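The Apprentice Never Asks Why

I spent most of May teaching a robot to put toys in a box, which means I spent most of May putting toys in a box. You hold the gripper, you squeeze, you carry, you let go. Then you tip everything back out and do it again. My nephew has been running the same program for years and wants no pay for it.

At Plarner, where I do this, a session is 128 passes. By pass 98 my hands have opinions. They start cutting corners, literally, swinging a plastic corn cob toward the box on a path that would embarrass a pigeon. All of it gets recorded, and all of it is the lesson. The robot has no way to know I was thinking about lunch.

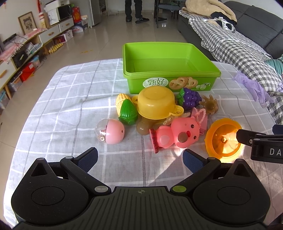 Remedios Buenaventura thinks I'm being precious about this. Sloppy passes are fine by her, so long as there are plenty of them and several people are doing the slopping. A robot raised on one tidy teacher, she says, panics the first time a grape bunch lands upside down. She'd take ten bored amateurs over one perfectionist.

She may be right, and it annoys me. But I've also worked the remote control side, sitting two rooms away with a joystick and a half-second delay, and I can report that boredom taught from a distance is worse. You overshoot, you hover, you apologize to a biscuit. The robot picks up the hovering beautifully.

So I'd like a modest reform. Pay the people who do the showing as teachers, and let them stop when their hands go stupid -- two hours, say, and then home. We wouldn't let a piano student copy the last tired hour of the day. Ottavio Marino, who draws up our schedule, has me down for four.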